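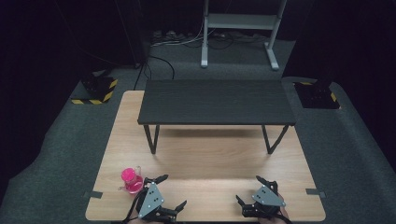 Both Flelo grippers at the board, with the pink pitcher and the little dark table.

Flelo update from the back room
Jun 19, 2020

Okay, so a lot of you have asked what I've been doing on the floor behind the curtains all this time, and the short answer is Flelo! For anyone who joined Didness lately, Flelo is my pair of hand-held grippers, one for each hand. You hold them, you squeeze, the jaws close, and the idea is that I do a small chore with them myself first and get it on record, and then later on a pair of real robot arms gets to have a go at the same chore. The arms are a long way off (ask me again in January). The grippers, though, I can finally use for more than ten minutes without something falling off.

The jaws are the part I've rebuilt the most. The first set was a straight copy of a drawing I liked and it was awful, the joints had so much slop that the tips would slide past each other like bad scissors. I printed 83 finger parts in all. I know the number because I had to settle up for the filament, and yes, I've paid, the jar on the printer shelf is square again. The set I'm using now has a longer last joint and a fatter pin through the knuckle, and the tips meet where they're supposed to. They open nice and wide too. I did lose some squeeze by going longer, so heavy things are out for now.

Then there are the gray triangles on top. Those are the marker plates, with three black dots on each, and they're how I work out where my hands are and which way they're tilted. I went through a stupid amount of grief with these. My first plates were glossy and I got glare off the ceiling light every time I turned my wrist, so I sanded them and painted them flat gray and then stuck the dots on last. If you do this yourself, let the paint cure overnight before the dots go on! I didn't, and I spent an evening picking dots off the carpet with tweezers.

The chore is the fun bit. I wanted something that isn't blocks, because everybody does blocks and I'm sick of blocks. So it's a tiny dining set-up: the low dark table on the pale board, and a little clear pitcher with something bright pink in it. The plan is to pick up the pitcher, get it up onto the table, and set it down gently. That's all. It sounds like nothing until you try to do it with two claws and no feeling in your fingertips. I have a whole new respect for lobsters.

The handle is harder than the body. If I come in from the side and hook a jaw through the handle, the whole thing wants to swing, and if I squeeze around the body I can't see the tip I'm squeezing with. What works best for me so far is steadying with one hand and lifting with the other, slowly, elbows in. My goal is 100 good runs before I change anything else, and I'm at 66. A run only counts if the pitcher gets there upright and I didn't bump the table, and I've been pretty strict with myself on that. Some nights I get a dozen. One night I got 4 and went home and ate cereal over the sink.

I taped the board down at the sides, and I should have done it weeks ago. It kept creeping toward the wall a little at a time, so the runs I saved at the end of a night didn't line up with the ones from the start, and I blamed my code for that for way too long. Gray tape, one strip each side, problem gone.

On that note, please walk around the black bases with the yellow-and-black striped edges when you cut through to the lockers. The stripes are there so you see them in the gloom, and I've still stubbed my toe on the left one twice. And I do know about the cables by the metal stand at the back. It's a nest. I have a bag of velcro ties from Trisska sitting in my locker and I will get to it - probably this coming week, when I'm down to the boring part of the software anyway.

What's left on my list: the squeeze reading drifts as the grippers warm up in my hands, so I'm logging a zero at the start of every run and I'd love a better fix. My wrists get tired, so I want to shave some weight out of the grips, maybe by hollowing the part under the palm. And I need a second and third pair of hands. Everything I've saved so far was done by me, and I'm right-handed and impatient and it shows. If you've got half an hour and don't mind kneeling on the carpet, come do ten runs. Lefties especially! You don't need to know anything about robots, I'll show you in two minutes.

I also have leftover finger parts in the bin by the Sotomayor Street door, the early sloppy ones. They're no good to me, but the pins and springs are fine, so help yourself. Somebody already turned a couple into a very nice bag clip and I'd like to know who, because I want one.

Files for the new jaws are on the shop drive in the Flelo folder. Use the ones marked long, the short ones are in there only because I haven't cleaned up. If you print a set, leave me a note on the whiteboard about how the knuckle fits on your machine - mine came out tight and needed a quick pass with the drill.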